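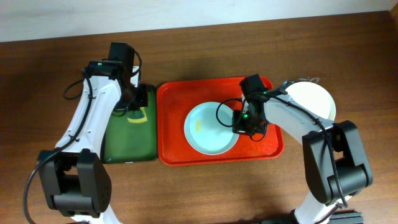 戸崎みのり（「暮らしと色彩」担当・非常勤講師）

第8回　食卓の色を考える
配布日：2026年7月3日

前回の続きからいきます。前回は壁と床の話で時間切れになってしまって、肝心の「その上に何を置くか」まで届きませんでした。ごめんなさい！　今日は机の上、お盆、お皿、その中身、というふうに、だんだん小さいものへ目を移していきます。途中で脱線すると思いますが、いつものことなので付き合ってください。

1．復習：色の三つの属性

色相、明度、彩度。もう耳にタコかもしれませんが、今日の主役は明度です。食器の話になると、みなさんすぐ「赤は食欲が出る色ですよね」「青は減退するんですよね」と色相の話を始めるんですけど（コメントシートの半分くらいがこれでした）、いったん脇に置いておいてください。色相と食欲の関係は、調べ方や文化、食べ物の種類でずいぶん結果が変わります。「赤いから食が進む」とレポートに一行で書いてあったら、私は赤ペンで「根拠は？」と書きます。赤で。

明度の差はもう少し手堅いです。背景と対象の明るさがはっきり違えば、輪郭が見つけやすい。逆に、色相が違っていても明度が近いと、思ったより見えにくいことがあります。スマホで自分の夕飯を撮って、モノクロに変換してみてください。カラーだと華やかだったのに、白黒にしたら全部同じ灰色、ということがけっこう起きます。

2．机とお盆と皿、三層で見る

私は食卓を三層に分けて見るのが好きです。いちばん下が机、真ん中がお盆やランチョンマット、いちばん上が器。料理が入れば四層目ですね。

机が赤みのある茶色の木だとします。ここに木のお盆を置くと、落ち着くけれど境目は弱い。白い皿を直接置けば、皿の縁がくっきり出ます。では間に赤いトレイをはさむとどうか。机もトレイも暖色なのでまとまりは残りますが、彩度が一段上がって、トレイだけがぐっと前に出てきます。緑のトレイに替えると、赤茶に対して補色に近い組み合わせになるので、今度はお互いの鮮やかさを引き立て合う感じになります。
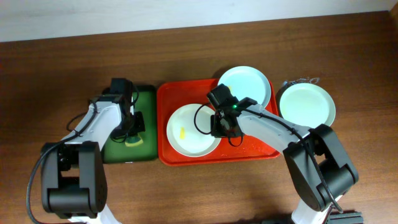
図1　赤茶の木の机に、赤いトレイと緑のトレイ、白い皿

図1を見ながら、机と赤いトレイの境目、机と緑のトレイの境目を見比べてみてください。どちらが先に目に入りましたか？　正解はありません。隣の人と違ったら、その違いをメモしておいてください。後半のワークで使います。

3．白い皿は白いか

ここが今日いちばん話したいところです。

「白い皿」と一口に言いますが、並べてみると青っぽい白、黄みの白、ほんの少し緑がかった白と、びっくりするくらい違います。しかも皿そのものの色だけでは決まりません。照明の色、壁からの照り返し、すぐ隣にある色の影響を全部受けています。

とくに隣の色の影響は強くて、これを「色の同時対比」と呼びます。中立に近い色は、周りを囲む色の反対側へ少し寄って見えます。赤で囲めば緑がかって、緑で囲めば赤みを帯びて感じられる、という具合です。灰色の紙片で試すといちばん分かりやすいので、教室では灰色でやりましょう（白だと効果が弱くて「先生、何も変わりません」と言われるので……去年言われました）。

ややこしいのは、これと逆向きに働くものもあることです。つやのある皿の縁には、トレイの色が実際に映りこみます。赤いお盆なら縁に赤みがのる。こちらは目の錯覚とは別で、光が物理的にそうなっています。対比で緑に寄り、映りこみで赤に寄る。一枚の皿の中で両方が起こるわけです。カメラで撮ると、そこへさらに機械の色補正まで加わります。だから写真の白を見て「この皿は緑がかった白です」と言い切るのは、なかなか勇気がいるんですよ。

配布した色見本は、Windbridgeの灰色カード（各班に一組）と、Zosarの薄手の色紙です。Zosarの紙は裏が透けやすいので、必ず白い厚紙を下に敷いて使ってください。折り目をつけると次の組が困ります！

4．少しの色が効く

白い皿に小さな黄色がひとつのっているだけで、目がそこへ行ってしまうことがありますよね。面積が小さくても、周りと違っていれば目立つ。配色の用語で言えばアクセントカラーです。教科書には「全体の5パーセント程度」などと書いてあることもありますが、数字はあまり気にしなくていいと私は思っています。たくあん二切れの面積を測る人はいませんし。

ただし黄色には注意点があって、黄色はもともと明度の高い色なんです。白い皿の上の薄い黄色は、色相は違っても明度の差が小さい。鮮やかな黄色なら彩度の差で気づけますが、レモンの薄切りや白っぽい卵焼きになると、急に輪郭がぼんやりしてきます。見えにくさを感じている人にとっては、これが食べ残しにつながる場合もあります。白いご飯に白い茶碗も同じ理屈です。内側が濃い色の茶碗を使うと、ご飯の残りが見つけやすくなります。うちの祖母の茶碗も内側が紺色でした。単に祖母の好みだったのかもしれませんが、今思えばずいぶん見やすい茶碗でした。

5．器の大きさの錯覚（脱線ぎみ）

同じ量でも、大きな皿にのせると少なく、小さな皿にのせると多く見える。聞いたことのある人も多いはずです。円を大きな円で囲むか、ひと回りだけ大きい円で囲むかで、中の円の大きさが違って見えるという錯視が土台になっています。

見え方の話としては確かに面白いんですが、「だから小皿にすれば痩せる」まで行くと話が飛びます。見た目の量の印象と、実際に食べる量は別々に確かめる必要があります。雑誌の記事などを引用するときは、どちらを調べた話なのか必ず見分けてください。ここは期末でも見ます。

6．ワーク（後半）

班に分かれて、次の順でやります。

手順1　机の上に灰色カードを一枚置き、色紙で囲む。囲む色は赤、緑、もう一色は自由。
手順2　それぞれの灰色が何色寄りに見えたか、相談せずに各自で書く。
手順3　書き終えたら見せ合う。違いが出たところに丸をつける。
手順4　カードと色紙をスマホで撮り、モノクロにして、境目がいちばん弱い組み合わせを選ぶ。
手順5　窓側の班と廊下側の班で席を入れ替え、手順2だけもう一度。

手順2で話し合ってしまう班が毎回あります。気持ちは分かるんですけど、先に誰かが「緑っぽい」と言うと、もう緑にしか見えなくなるんですよね。静かにお願いします。

色の見え方には個人差があります。見分けにくい組み合わせがあっても、無理に答えを合わせなくて大丈夫です。「差が分からなかった」も立派な記録なので、そのまま書いてください。

7．提出物

今日のコメントシート：200字。手順3で丸がついた箇所について書いてください。感想だけのものは受け取りますが、点はつきにくいです。

中間レポート：2,000字、20点満点。テーマは「身近な食卓の三層」。自宅、学食、実家、喫茶店、どこでもかまいません。机、敷くもの、器のそれぞれについて、色相と明度と彩度に触れること。写真は二枚まで、カラーとモノクロを並べてもらえると読みやすいです。お店で撮る場合はひと声かけて、ほかのお客さんが写らないようにしてください。

提出は教務の窓口、表紙に学籍番号を忘れずに。4月に配った書式のままで大丈夫です（余白だけ少し広げてもらえると、赤ペンを入れる場所ができて助かります）。

次回は照明です。電球色と昼白色で同じおかずを見比べるので、色のはっきりした小物をひとつ持ってきてください。食べ物そのものは教室に持ちこめません。ふた付きのお弁当箱や、柄のあるハンカチあたりがちょうどいいと思います。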